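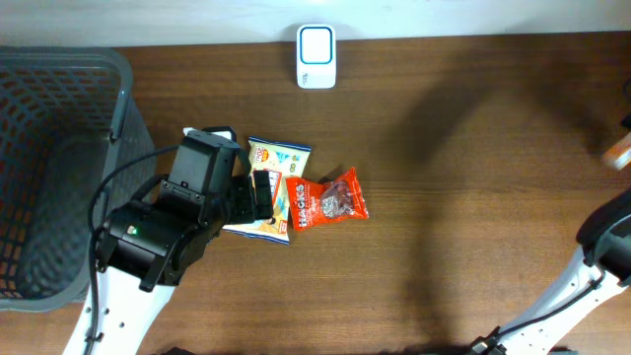 Snack duty at Hellbridge, left arm at work. The basket is where it all ends up, in theory.

The Packing Table: a small gallery
October 31, 2018

Druvumard packs snack boxes for offices, which means that somewhere in your building there is a cupboard we are responsible for. Until July every box was filled by hand at the Hellbridge unit. Now one table has a pair of robot arms, supplied by Clikemico, and the rest of us have opinions.

I was asked to put up a gallery so that the Abeysekara depot could see what they are getting next. They had been expecting something taller.

The left arm gets the crisps, mostly. A crisp packet is a bag of air with a grudge, and picking one up without a crunch is harder than it sounds. Phúc Đào, who packed by hand for three years and could fill a box while arguing about football, now spends her mornings teaching the arms how she did it. She got a new job title and a slightly better chair. She says the chair is the bigger change.
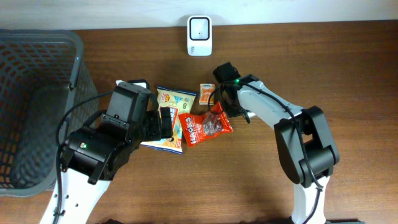

Sweets are another matter. A bag of Halls has some weight to it and tends to stay where you put it, so both arms get on better with those, and small boxes are better still. Getachew Kassa keeps a tally on the whiteboard. His best shift by hand was 235 boxes. The arms' best so far is 118, and he has drawn a frame round his own number in red pen.

What has changed for people, then? Fewer sore wrists by the end of the week, for one. Nobody has been sent home, though two of us have moved to the returns desk and miss the radio. There is more standing about looking thoughtful — we call it supervising — and a good deal more tidying, as the arms like their table clear and we were never that sort of team.

The tea break has survived. The arms don't take one, but they do stop whenever Getachew presses the button, and he presses it at half past ten with real feeling.

Abeysekara people: bring your own mugs when you come over for the training. Phúc has the sign-up sheet.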